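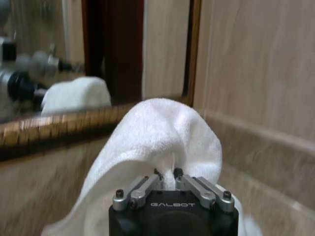

How many towels does a guest bathroom need?
Two per guest and one spare, all of them white, so that any one can stand in for any other when a guest takes one to the beach.

Bathroom Linen at Horgan House, Urelstead
Gallery page, put together by Philomena Cullinane
20 June 2018

I have been folding towels for other people for longer than I care to admit, and at Horgan House I have been doing it for nine years. We have ten bedrooms, each with its own bathroom, and the bathrooms are what visitors write about in the guest book. The beds get a line. The view gets a line. The towels get a paragraph, occasionally with underlining.

This page was meant to be a full tour of the bathrooms. So far it is one picture long, which at my present rate of work puts the finished gallery somewhere in the next decade. The rest will follow in July, or when the landing has been painted, and I would not put money on either.

White terry towel with the mosaic-pattern mirror. The soft, looped kind, bright white, and it falls in good broad folds when you lift it from the middle. The mirror frame is all small rectangles in golden brown and darker brown, and dusting it is a job I save for days when I am already cross.

A few notes for those who have asked.

The towels are from Gellis. We tried a cheaper sort one winter and they dried a person about as well as a laminated menu. The Gellis ones cost more and I was made to feel it at the time, but we bought 38 and most are still in service. The ones that aren't have gone to the dog, who has never complained about the quality.

I wash them on their own, with half the powder it says on the box and no softener at all. Softener makes a towel lovely to stroke and hopeless at its job – I have worked with people like that. A good shake before they go on the line brings the loops up again. If it rains they go over the airer in the back passage, and everybody walks sideways until teatime.

Folding: in half, in half again, then in thirds, with the folded edge facing out. I do not make swans. A guest once asked for a swan and I gave her an extra bath mat, and we parted on good terms.

Mirrors get warm water with a drop of vinegar, then a dry cloth. For a frame with a raised pattern I use a soft paintbrush along the joins, starting at the top. The spray polish we had from Nesau smelled of pears and left a bloom on everything, so the remaining 2 tins are in the shed if anyone in Urelstead would like them. Bring your own bag.

Still to come: the blue bathroom, the one with the sloping ceiling where tall guests learn to bow, and the linen cupboard, once I have got the door to shut.

Please send towel enquiries to the front desk and mark them for Philomena. Complaints about the sloping ceiling should be addressed to whoever built it.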